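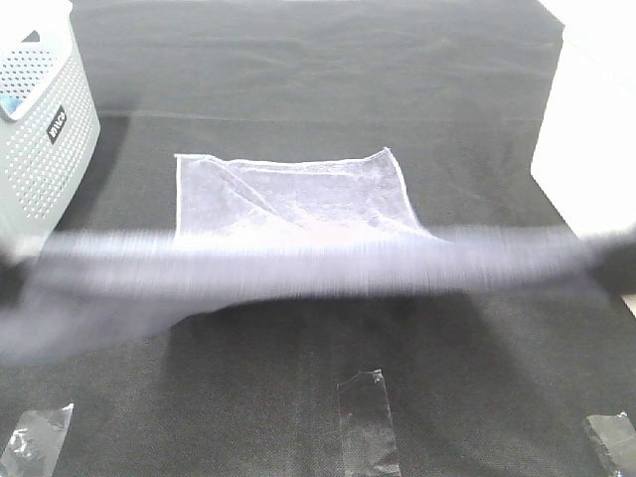 Melgate 2 update replaces node builder, moves hub format to text

Posted Mar 14, 2026 by Mesfin Mersha

The second release candidate of Melgate 2, the nine-map hub for limit-removing source ports, is available for download. It replaces the February candidate and is expected to be the last one before the final version, provided that no fault is found that stops a map from being finished. The maps keep their order and their slots. Saved games made with the February file will not load.

The main change is to the build process. All nine maps were previously compiled with Cletach, whose node builder merges lines that lie on the same plane when they share a sidedef. On most maps this makes no visible difference. On MAP04 and MAP07 it produced short gaps at the base of angled walls, through which the sky could be seen at certain distances, and in one case a subsector with no closing edge. A player standing in that subsector was treated by the engine as being in the neighbouring sector, so the floor damage there did not apply and the lift beside it could be called from the wrong side.

The maps are now compiled with Flulent, which leaves such lines separate. The cost is a larger file and a longer build. MAP07, the largest of the set, has gained 220 segs. No change in frame rate was measured on the test machines in the software renderer, and none was expected in hardware modes, where the nodes are rebuilt at load time in any case.

The second change concerns the map format. The hub was begun in the older binary format, where a line special takes no more than five arguments and each argument is a single byte. This set a ceiling of 255 on tags passed to scripts, and the work needed to stay under it had become a regular source of errors. The release candidate uses the text format throughout. Tags have been renumbered by map, with the first digit matching the map slot up to MAP09. Anyone who has written an add-on script against the old numbers will need to change it. A table of old and new tags is included in the archive as a plain text file.

Ports that read only the binary format can no longer run the hub. The February candidate will stay on the download page for players who use them, but it will not be corrected further.

Changes to the maps themselves are limited. The following apply to all skill levels unless stated.

MAP01: the blue key door now opens from both sides. The teleport behind the pump room has been moved 64 units north, clear of the crate that could block arrival.

MAP02: two linedefs in the flooded hall were flagged as secret on the automap without being part of a secret. The flags have been removed.

MAP04: nodes rebuilt, as above. The crusher over the western stair is slower on the two easiest skill levels. Its timing is unchanged elsewhere.

MAP05: the secret in the chapel roof is counted once. It had been split into two sectors when the lighting was altered, and both carried the secret type, so a full tally depended on stepping on a ledge some 9 units wide.

MAP06: the exit to the hub is held shut until the third switch has been used. It was possible to leave by jumping from the window ledge, which left the return portal in a state where it could not be opened again. Players in a port with jumping turned off were not affected.

MAP07: nodes rebuilt. The archvile in the north court is now flagged to wait until the gate is lowered. In the February version it could be woken by gunfire from the start area and would arrive at the gate long before the player.

MAP09: the final arena gives 600 cells in total on all skill levels, spread over the four corner alcoves. The previous amount varied by skill and was too low on the hardest setting to complete the fight from a pistol start. The time limit on the outer doors has been removed.

MAP03 and MAP08 have been recompiled without edits.

The music replacement pack by Lục is now part of the main file. It was a separate download in February, and the load order mattered – if it was loaded first, the hub's own definitions overwrote it and the stock tracks played instead. Lục has also supplied a new track for the intermission screen and has shortened the loop on MAP05, which had a silence of several seconds before it repeated. Players who still have the separate pack should take it out of their load list, as it will replace the corrected loop with the old one.

There are three known problems. On MAP04, monsters may fail to follow the player across the swinging bridge in cooperative play if more than one player is standing on it. On MAP08, the automap draws the moving platforms in their starting position until they have been used for the first time. The status bar shows the wrong key icons in widescreen when the alternative layout is chosen. The last of these will be corrected in the final release. The bridge uses a moving polyobject, and a fix would mean building that section again, so it is likely to remain as it is.

Demos recorded on the February candidate will fall out of step on every map, including the two that were not edited, as the change of nodes and format affects the order in which lines are checked. Runs made on that version will be kept on the results page in their own table. New runs should be recorded with the compatibility level given in the archive and sent with the name of the port and its version number. Runs on MAP06 that use the window ledge are valid only for the old table.

Fault reports should be made in the project thread, with the map slot, the skill level and the player's coordinates. A saved game is useful but should be sent without other add-ons loaded. Reports on difficulty are still being read, although monster and item placement is now fixed for all maps apart from MAP09, where the third wave may be altered once more.

No date has been set for the final version.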